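# Robotic towel handling

**Robotic towel handling** is the branch of household and shop-floor automation in which a machine picks up a towel, finds out which way round it is, and folds, hangs or stacks it. It is among the oldest and least glamorous problems in robotics, and it has outlived several firms that announced its solution. The field is sometimes grouped with *cloth manipulation*, a broader subject that also takes in shirts, sheets and the fitted sheet, the last of which has its own section below and does not deserve it.

## Background

Industrial robots have long been good at lifting things that keep their shape. A car door is the same car door every time it arrives. A towel is a different object each time it is dropped, and a third object once it has been picked up. A corner may be on top, underneath, or folded into the middle. The machine must find it by looking, by feeling, or by holding the towel in the air and waiting for gravity to offer one.

People solve the problem while talking on the phone, and so it was long assumed to be easy. The assumption survives mainly in funding proposals.

## The task

Most published work divides towel handling into four stages, though authors disagree on where one stops and the next begins, and a fair amount of journal space has gone into the disagreement.

1. **Pickup.** The gripper closes on some part of the towel. Almost any system can do this, and demonstration videos tend to begin here.
2. **Unfurling.** The towel is turned, passed from hand to hand or shaken until two neighboring corners are held. Most of the time goes here, and most of the editing.
3. **Folding.** Once the corners are known, folding is a matter of geometry. It can be done well by machines that could not have managed stage two alone.
4. **Placing.** The folded towel is put on a stack without unfolding it or pushing over the stack.

Two-armed systems have an obvious advantage in the second stage, as one gripper can hold while the other hunts for an edge. They also have an obvious weakness, in that two arms can collide, or pull in opposite directions until the towel gives an opinion.

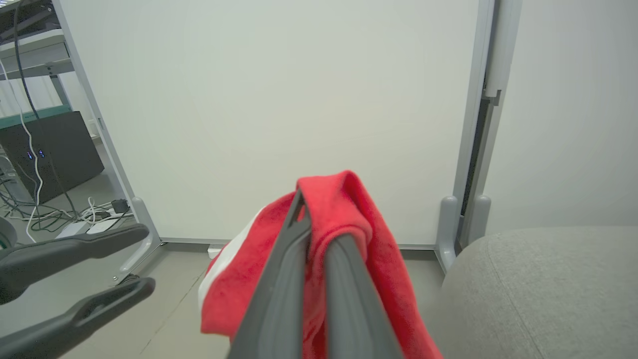 *A red towel clamped in a two-finger gripper, with the open fingers of a second gripper at left.*

Gripper design remains a matter of taste. Two-finger grippers are cheap and sturdy, and they pinch cloth well enough if the cloth is already bunched. They are less happy with a flat layer on a flat surface, where the fingers must slide under an edge or scrape it into a ridge. Hands with more fingers have been proposed for many years and are usually described as promising.

## Household use

The best-known home product was the Kekell folding cabinet, an appliance the size of a small refrigerator. The owner clipped each towel to a rail by two corners, and the cabinet drew it in and folded it. Reviewers admired the folding. Several pointed out that a person holding a towel by two corners has already done the hard part and is a few seconds from being finished.

Kekell answered with a second model that took towels from an open bin. It was rated at 8 towels an hour, a figure the company called "overnight-ready." Owners were asked to leave it running while they slept, and to place it in a room where they did not.

General-purpose home robots have taken a different path. They are not sold as towel folders; towels are one item in a long list of chores the machine may learn later. As of July 2019, no such robot could be relied on to collect a mixed load from a dryer, sort it and put it away in a home it had not seen before. Many could do some of this in a home they had seen a great deal of.

## Shop-floor use

Commercial laundries have had better luck, mostly by arranging things so that the robot has less to think about. Towels arrive in known sizes and colors, in large numbers, and no one leaves a sock in them on purpose.

The Burkus line, sold to hotel laundries, pairs a conventional folding machine with a robotic feeder. The folding machine is of a type that has worked for decades. The feeder replaces the person who stood in front of it. In the maker's own trial the feeder handled 500 bath towels in a shift and called for help with 19 of them. The person who had stood in front of the machine was kept on to provide the help.

Smaller workshops report more mixed results. A feeder tuned for bath towels may refuse hand towels, or accept them two at a time. Microfiber cleaning cloths are a known nuisance, being light, clingy and fond of each other's company. Changing from one product to another can take longer than folding the batch by hand, and in small laundries the batch is often folded by hand while the change is under way.

## Measuring progress

Claims in the field are hard to compare. One group may report the share of towels folded, another the share folded *neatly*, and a third the share folded after the towels that went badly were set aside as "perception failures." Time is reported just as freely. Videos are commonly shown at many times normal speed, with the multiplier printed in a corner in gray.

The **Đorđević scale** was proposed as a remedy. It scores a finished towel from 0 to 100 on squareness, evenness of layers and whether it is still a folded towel when lifted. The scale has been criticized for rewarding slow machines, and for a calibration study in which human volunteers, folding as they would at home, scored lower than expected. Supporters regard this as a finding. Critics regard it as laundry.

The Gatomau benchmark takes the opposite approach and ignores appearance. A basket is tipped onto a table, a clock is started, and a run counts only if every towel ends up on the shelf with no human contact. Almost 100 runs had been submitted at the last tally, held in November. The organizers publish the failures in full, and these are more widely read than the results.

## Fitted sheets

The fitted sheet has elastic edges and four corners that are not, in the ordinary sense, corners. No robotic system has been shown to fold one to general satisfaction. It is rarely used as a benchmark, on the grounds that there is no agreed human standard to compare against.

## Outlook

Opinion is divided. Optimists point to learned control, in which a robot is trained on many examples of the task and needs no hand-written rule for each kind of crumple. Such systems cope better with odd starting positions than older ones did, and recover from a dropped corner in a way that looks almost casual. Pessimists note that they also fail in less predictable ways, and that a machine with rules at least stopped in the same place every time.

Cost is the quieter objection. A two-armed robot capable of folding towels costs far more than the towels, the dryer and, in some housing markets, the laundry room. Makers reply that the same robot will also load the dishwasher. The state of that claim is covered under *Robotic dish handling*.

## See also

- Cloth manipulation
- Robotic dish handling
- Sock pairing problem
- Ironing (automated)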